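Jollus Folding Craft Table, Green Top

Indoor tables, Hinds range

If you have ever tried to cut fabric on a dining table that is four inches too low, you already know why we got so excited about this one. The Jollus was drawn up by Yuxi Tan, who sews, and it shows in every corner of it. The height is right, the edges are rounded where your hip bumps them, and the top is big enough to lay out a whole shirt pattern without hanging half of it over the side!

The dark green top is our favorite part. White thread, pins, chalk, scraps of pale cotton, they all stand out against it, and after a long evening your eyes thank you for the lack of glare. (We were skeptical about the color until it had been in the shop for a week. Now we want everything in it.)

It folds flat in two moves. Pull the brass catch, swing the legs in, and it slides behind a door or under most beds. One person can do it, though the first couple of times you may want a second pair of hands for the far leg.

Details

Length open: 149 cm
Width: 100 cm
Legs: powder-coated steel, black, with leveling feet
Top: dark green, matte, sealed on both faces
Tested load: 257 lb, spread evenly
Assembly: none, comes in one piece
Made at: our Ustlow workshop

Care

Wipe with a damp cloth and a drop of dish soap. Skip the scouring pads. Hot glue peels off once it has cooled, and fabric marker comes up with rubbing alcohol if you catch it the same day. Put a trivet under the iron, please, even for a minute.

Goes well with

The Comach clip-on lamp fits the long side and swings all the way across. The Hinds thread rail hangs from either short end and doesn't get in the way of folding. We also cut a self-healing mat to match the top exactly, with the grid printed on one side and left plain on the other.

Shipping

Tables go out every Monday. The box is long and awkward, so we send it with a carrier that will bring it inside the door. The spring batch is ready in March, and we have made almost 2000 of these now, each one still checked by hand for wobble before it is packed.
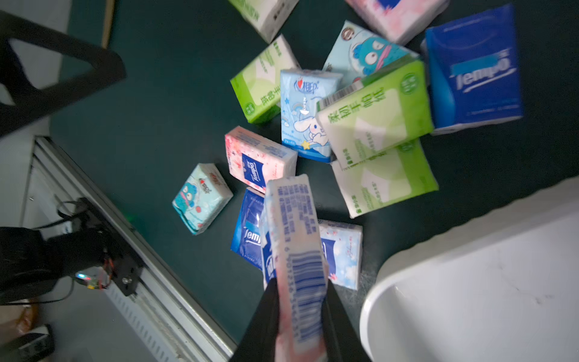 Spare catches and leveling feet are sold singly, and they fit every Jollus we have made, including the older ones with the narrow legs. Tell us which year yours came from when you order and we'll put the right screws in the bag.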